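Search this site

What the Mill Owed

The cotton mill at Cloten paid its last wages in December, and the books went into a skip. Dzintra Lepik got there first. Four ledgers, water-stained, one with no cover.

She reads them at her kitchen table. Names of ships, names of brokers, and over and over one word, Ornlow. A plantation. The mill bought its cotton for 30 years and never once wrote down who picked it. 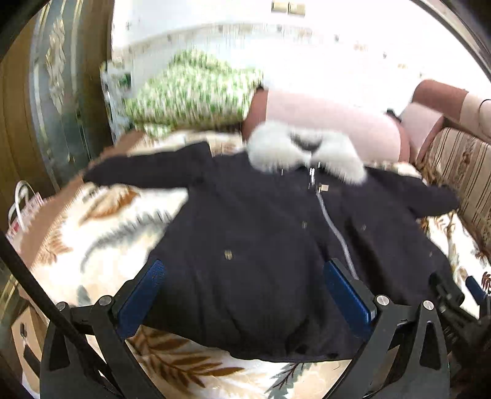
Kristaps Bite, who teaches history in town, wants the ledgers scanned and put online. The owners, Buver, say they bought a building and not its past. Two letters sent, one reply, very short.

"They kept the name over the gate," Bite says. "So they kept somthing." 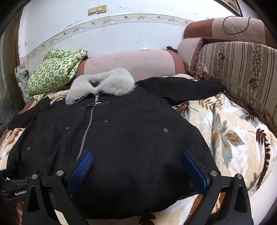 Clothes are where the money hid. Raw bales came in, cheap cloth went out, and the people who wore it had no reason to ask. Still dont, mostly. Take a black jacket with a fluffy collar and a silver-toothed zipper: the label might name a country, never a field. Lepik would like a plaque at the gate. 100 words, she says, and she has already written them.

05/02/2022

Contact us | Copyright | Back to top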